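## Folding and storing knitwear for the warm months

Most of the questions that reached the Urnance mending desk in June concerned sweaters. They fall into two groups: garments that came out of storage longer than they went in, and garments that came out with a hard crease across the chest. Both faults come from how the sweater was put away. The notes below set out the method used at the desk, with the dimensions we work to and the points at which a knit needs different handling from a woven shirt.

### Why knits behave differently

A woven cloth has threads running in two directions, and neither can move far. A knit is made of loops. Each loop can open sideways or lengthen under load, and a heavy sweater supplies its own load. On a hanger the weight of the body and sleeves is carried by a few square inches at the shoulder. The loops there open, the shoulder line moves outward, and a small peak forms at the hanger end. Steam will reduce the peak. It will not always remove it.

Folding spreads the load over the whole area of the piece. The cost is a fold line, and the fold line can be managed. A loose fold in a dry sweater, with little weight on top, normally relaxes after a night laid out flat. A tight fold under a stack of jeans may need steam.

### Before folding

Wash or air the garment first. Body oils and food traces attract moth larvae, and a sweater that looks clean after two wearings is not clean for this purpose. Check the fiber label and follow it. Where the label is missing, treat the piece as wool: cool water, no wringing, dry flat.

The garment must be fully dry. Ribbing dries last. Pinch the neckband, both cuffs and the hem, and compare them with the middle of the back. If any of them feels cooler, wait another day.

Remove pills with a comb before storage. Work in one direction with the fabric supported on a flat surface. Do not pull pills off by hand, as this draws more fiber to the surface. Close any buttons and empty any pockets.

Then look for damage. Hold the elbows and underarms up to a window. A thin place shows as a lighter patch, and it is much easier to darn a thin place than a hole. Mark anything suspect with a loop of contrasting cotton, tied loosely through one stitch, and set that garment aside.

### Laying out

A bed is the best surface most homes have. A table is firmer, but few tables will take an adult sweater with both sleeves extended. The mattress should be made up with a flat cover. A cover with some texture holds the knit in position during smoothing; satin and other slick fabrics let it travel.

Put the garment down face up with the neckline away from you and the hem toward you. Extend the sleeves outward. Smooth from the center toward the side seams with the flat of the hand, using no more pressure than is needed to move the wrinkles. Do not pull on the hem to straighten the body. If the body is skewed, lift it and lay it down again. 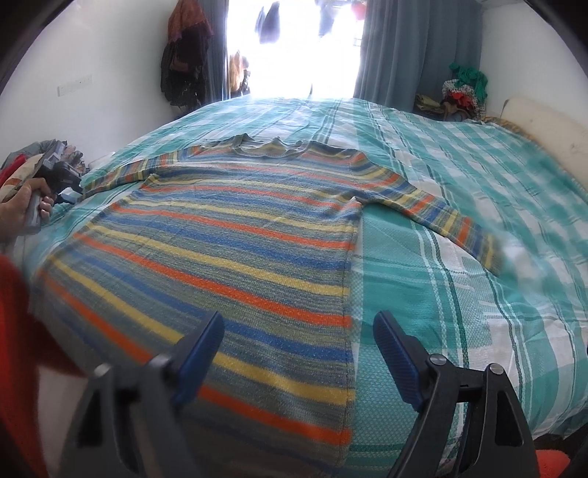
*Striped crew neck laid face up, sleeves extended, before folding.*

Horizontal stripes are useful at this stage. They act as a gauge: if a band bows or slopes between one side seam and the other, the body has been pushed out of square and should be eased back before the first fold. Plain sweaters give no such help, and the usual check is to compare the two side seams for length. With a cable or a rib, sight along one column of stitches from hem to neck.

Small wrinkles can be left. They drop out in storage if the garment is not compressed. Large folds trapped under the back are another matter, and the only way to find them is to slide a hand between the sweater and the bedspread. Do this once on each side.

### The fold

The sequence is the same for all long-sleeved pullovers.

1. Turn the sweater face down, neckline still away from you. Smooth again.
2. Lay a sheet of acid-free tissue down the center of the back, from just below the neckband to the hem.
3. Bring one side in to the edge of the tissue, with the fold starting midway along the shoulder. Turn the sleeve down so that it lies parallel to the side.
4. Repeat with the other side. The sleeves should lie next to each other and should not cross.
5. Place a loose roll of tissue across the body, a little above the halfway point.
6. Bring the hem up over the roll to meet the shoulders. Turn the bundle over.

The roll in step 5 gives the main fold a radius. Without it the fold goes flat under its own weight, and this is the chest crease that people bring in. A rolled cotton pillowcase does the same job and can be washed each year.

Sleeves should never be crossed over each other behind the body. Crossing produces four layers at one point and two everywhere else. In a stack, that point carries most of the weight and leaves a mark in the garments above and below it.

Cardigans are folded in the same way, buttoned. For a turtleneck, turn the collar up to its full height and then lay it down once over the back. Very heavy sweaters, such as fisherman's rib, may be folded in half only once along the width and stored as a wider bundle.

### Stacking

Limit each stack to 5 sweaters, heaviest at the bottom. In tests at the desk with medium-weight pullovers, the bottom garment in a taller stack kept its fold line after a night flat, and the bottom garment in a stack of 5 did not. Our sample was small and all wool. Cotton creases more readily, and we would go lower for cotton.

For weight, we used a kitchen scale. Two adult pullovers of the same nominal size, both crew necks in a mid-gauge yarn, came to 346 grams and 368 grams. Readers with a scale may find it quicker to sort by weight than by feel. Bulk is a poor guide, as a brushed or lofty yarn takes up a great deal of space for very little mass.

Sort dark from light if any of the dyes are suspect. Test by pressing a damp white cloth against an inside seam for a minute. Strong reds and blues are the ones most often at fault. A multicolor garment that has been washed several times without bleeding can be stored with anything.

### Containers

Two types have given good service. The Ferkotden under-bed case is cotton canvas over a stiff base, with a zipper on three sides. It breathes, and the base keeps the stack from bending when the case is dragged out. The zipper is coarse and will catch a loose cuff, so lay tissue over the top layer before closing. The Gutgate lidded box is rigid polypropylene with a gasket. It excludes insects and dust completely and also keeps in any moisture that was there at the start, which makes the drying step above more important.

Vacuum bags are not recommended for knits. They remove the air from the yarn as well as from the bag, and a lofty wool may not recover its full thickness. They are adequate for acrylic blankets.

Cedar blocks have some effect on young larvae and very little on adult moths or eggs. Sand the surface lightly each year to renew the scent. Do not let the wood touch the wool; the oil can stain pale yarn. A clean garment in a closed container is a better defense than any block.

Choose a location with a steady temperature. The bottom of an interior closet is usually good. Attics are too hot, and basements are too damp unless a dehumidifier is running. Cases placed under a bed should stand clear of baseboard heaters.

### Inspection during storage

Open each container once, midway through the season. Lift out the top garment, unfold it and look along the neckband and cuffs, where damage starts. Look also for gritty debris in the corners of the box. If there is any, empty the container, vacuum it, and freeze the contents in sealed bags for a week. Let the bags return to room temperature before opening them, or condensation will form on the wool.

Refold along different lines when putting the garments back. Moving the main fold by the width of a hand is enough.

### Taking out

Unfold the sweaters the evening before they are needed and leave them flat. If a line remains in the morning, hold a steamer a few inches off the surface and let the steam fall into the loops. Do not press. An iron set down on a rib flattens it, and the elasticity of the cuff goes with it.

### Desk notes

The mending desk has added 4,000 sheets of unbuffered tissue to its stock. Buffered tissue is alkaline and is better kept for cotton and linen; please state the fiber when ordering.

The Heydari darning set is back on the shelf with the longer needle. The earlier needle was too short to cross an elbow patch in one pass, and anyone who has one may exchange it at the desk.

The desk is open on Sunday afternoon. Garments left for repair should be clean, dry and marked at the fault with a contrasting thread.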